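4.2 The plastic chair and its joints
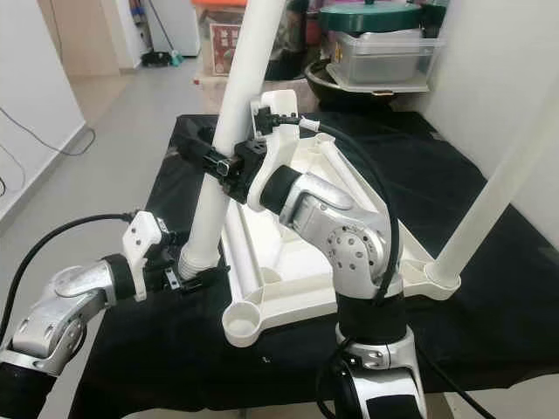 Of all the furniture we looked at for this study, the plastic chair was the piece our participants had the least to say about at first and the most to say about by the end. People tend to think of it as the chair that comes out when there are too many guests, and several of the households we visited in Barbridge had trouble remembering where theirs had come from in the first place. Once a chair was on its side, though, with the legs in the air and the underside in plain view, the talk changed quite a bit, and we found ourselves staying much longer than we had planned.

Figure 6. White plastic chair lying on its side on a table covered with a black cloth, with the tubular legs pointing upward. A round collar is visible at the base of one leg and a second round, cup-shaped socket at the lower front corner of the chair frame.

We had borrowed the habit of laying chairs down from Ragnvald Hägglund, who spent many years mending seats for a school in Sarnau and who was kind enough to read an early draft of this section. His view, which we have come to share, is that a chair standing on its feet shows you only how it wants to be used. Laid on its side it shows you where it is joined, and the joints are where an owner's worries usually gather. In Figure 6 the place where the tube meets the frame is easy to find, and so are the triangular struts, which the people we spoke with often called "the ribs" or, in one household, "the bridge."

We asked each participant to put a finger on the part they would expect to give out first. Most of them went straight to the collar at the base of a leg. A smaller group chose the frame itself, and these were nearly always people who had once sat down on a chair of this general type and felt it shift under them - a memory that seems to stay with a person for a good long time. One woman told us she still lowered herself slowly into any plastic chair, even at her daughter's house, where she knew perfectly well that the chairs were sound.

The wording people used for the legs was also of interest to us. In our interviews, legs that can be told apart from the seat, as separate tubes set into sockets, were spoken of as parts that might be replaced. Legs molded in one piece with the seat were hardly ever spoken of that way, and a crack in one of them was taken as the end of the whole chair. Of the 40 households in this part of the study, only two had ever gone looking for a spare leg, and both had given up and used the chair as a plant stand.

We do not want to make too much of this. The households were not chosen at random, and Idun Engebretsen, who carried out the June visits, has pointed out that people are more generous toward an old chair when a visitor is taking an interest in it. Still, the pattern held up well enough that we come back to it in Section 5, where the same questions are put to owners of folding tables.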